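Planner Corner: Midik learns to wait its turn

September 2020

The July release of Midik, our grasp planner, went out with a note saying the timing bug was "mostly fixed." Anyone who has worked in software knows what "mostly" is worth. Since then the two-arm bench has been the main customer for the complaints queue, and what follows is where things stand.

A short recap for those who skipped the last issue, and we know who you are. Midik takes an object pose from the perception side, scores a list of candidate grasps, and hands the winner to Lurkine, which turns it into joint commands. The trouble was that Midik believed whatever pose it had last been given, however stale. If perception dropped a few updates, the planner carried on with great confidence toward a place where the object used to be.

We test with fruit now. The foam blocks were too polite: flat sides, one color, no opinions. A dragon fruit has scales that stick out past the part you can hold, and the old segmentation code wrapped them all into one fat outline and aimed for the middle of that. The result was a hand trying to close on air and leaf.
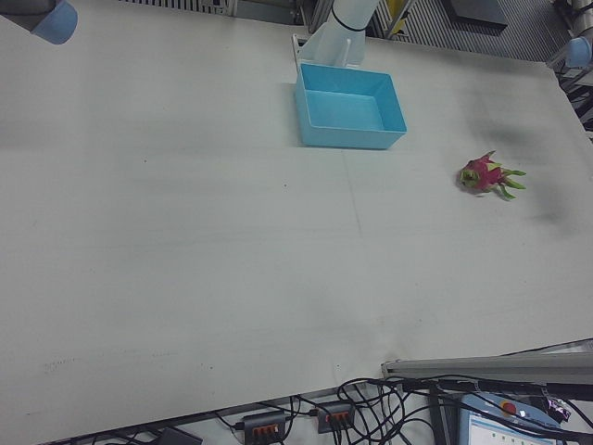
Santoro wrote in after the last issue to ask why we don't just make the outline smaller and be done with it, seeing that a fixed margin worked fine for their gearbox parts. Fair point, and we tried it. Gearbox parts don't grow leaves in one direction only. Shrink the outline evenly and you lose good skin on one side while keeping bad leaf on the other. What we do now is weigh each patch by how much the depth readings disagree with each other from one update to the next. Thin stuff flickers, solid stuff doesn't. The weights go into the grasp score, and the leafy end mostly votes itself out. (There's that word again.)

On stale poses, the fix is dull and we recommend it. Every pose now carries a time stamp all the way down to Lurkine, and if it's more than 273 milliseconds old when the arm is ready to commit, the plan is thrown away and Midik asks for a new one. The number came from a log, so please don't write in to ask why it isn't 250. We would have to say that 250 made the arm stop and think so often it looked like it was reconsidering its career.

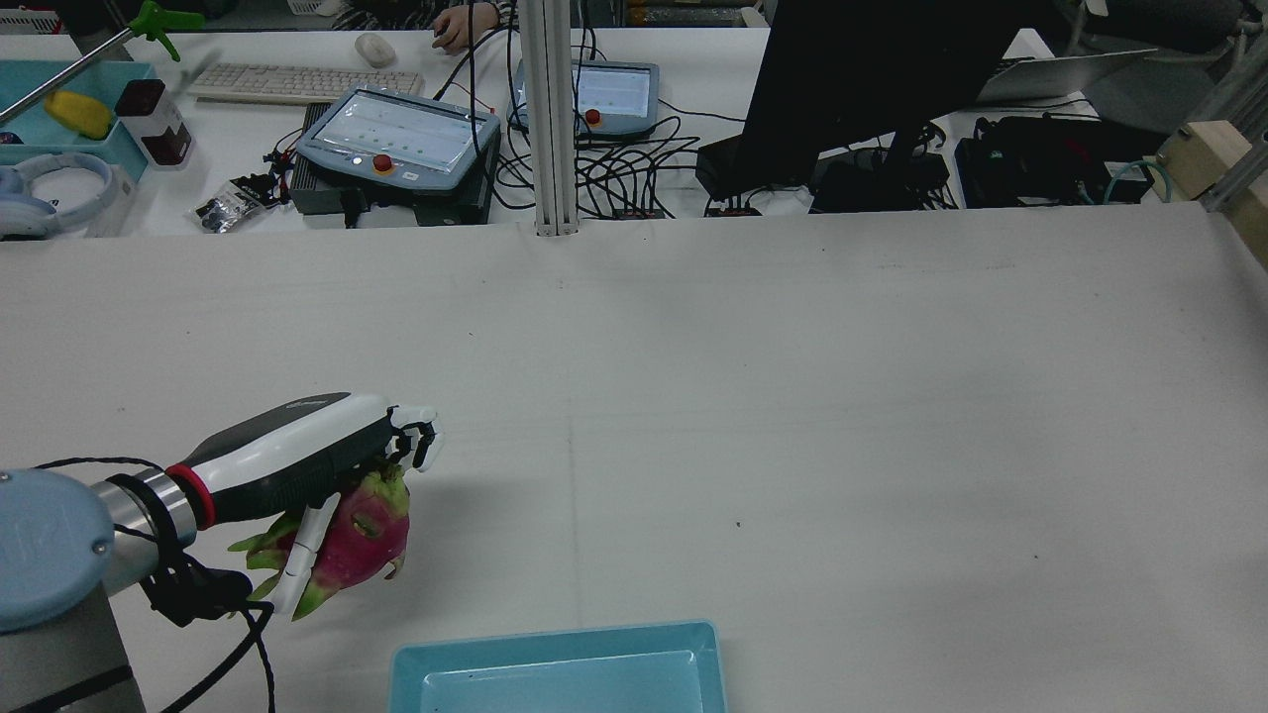

Dragon fruit in hand, with the tray at the near edge of the table.

The in-hand side got some attention too. Until July, the planner treated a held object as a box bolted to the palm. Handy for collision checks, less handy when the box has the wrong shape. The held object now keeps the mesh that perception built before the grasp, and the place planner uses that mesh to pick a release height over the tray. It costs 14 milliseconds per check, paid for by deleting a smoothing step that had a long comment explaining why it must never be deleted.

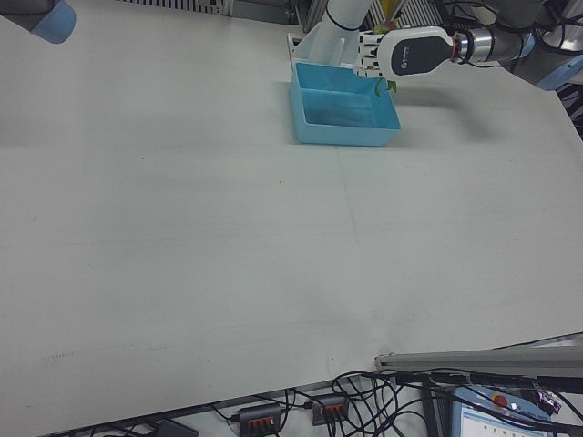

Release height is also where the remaining bug lives. The planner measures clearance from the lowest point of the mesh, and when the lowest point is a leaf, it stays too high. We could apply the same flicker weights there, but those are worked out before the grasp, and once the fingers are wrapped around things the depth readings flicker for all sorts of reasons. For now there's a setting called release_trim in the place config. It is off by default. Turn it on if you handle anything soft or shaggy, and leave it alone if you don't.

Other changes in this build:

The replay tool no longer chokes on logs longer than 3000 steps. It used to stop without a word, which some of you took for a clean run.

Barnent, our viewer, draws rejected grasps in gray again. For one build they were drawn in the same green as accepted ones, and we got some very cheerful bug reports.

Both arms now share one clock. They used to have one each and disagreed.

You will need to rebuild the Lurkine message package before you update Midik, in that order. Old logs will still play, but without time stamps, so the stale pose check is skipped for them and the tool prints a warning. It prints it once per step. We're working on that.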